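Chapter 2
Choosing a simulation kit: the Orncombe tabletop set

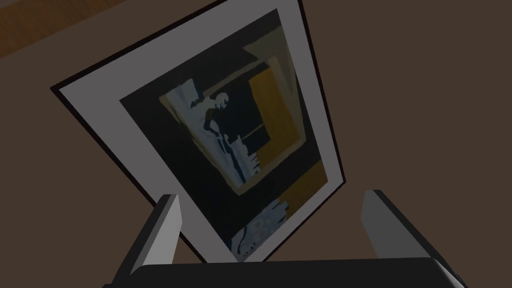 Before a workshop spends money on an arm, it will usually try the job in software. Chapter 1 dealt with arms and grippers as hardware. In this chapter we look at a product that is sold to do the trying out: the Orncombe tabletop set, supplied by Coltater. It is a package of ready-made rooms, surfaces and household objects, together with a two-fingered gripper model, and it runs on an ordinary office computer.

We have chosen it for two reasons. It is cheap enough for a college to buy, and its faults are easy to find, so students can learn to judge a kit for themselves.

2.1 What the buyer gets

The basic licence covers 12 rooms and 500 objects. Objects are grouped by how they are handled: things to grasp, things to push, and flat things. Flat things include books, trays and framed pictures. They are harder than they look. A picture frame is wide and thin, and a gripper coming down from above can close only on an edge, so the angle of approach matters more than it does with a cup or a box.

The view from the gripper is included in the basic licence. The view from a fixed point in the room costs extra. Sivaprasad Poojary, who tested the set for his course at Hiketti, advises buyers to start with the gripper view alone. His students learned to plan around the fingers, which often hide part of the object just as the grasp is about to be made.

2.2 What to check before buying

Ask the supplier for a trial. Coltater gives one on request, and so does Purba, whose rival set is covered in Chapter 3. During the trial, look at these points:

Does an object keep its shape when it is tilted?
Do the fingers stop at a surface or pass through it?
Can the weight and friction of each object be changed?
Is the lighting fixed, or can it be varied between runs?

Si-woo Cheon's notes on the Orncombe set give good marks for the first two and poor marks for the last. The lighting can be changed only by editing a settings file, and the manual gives this half a page.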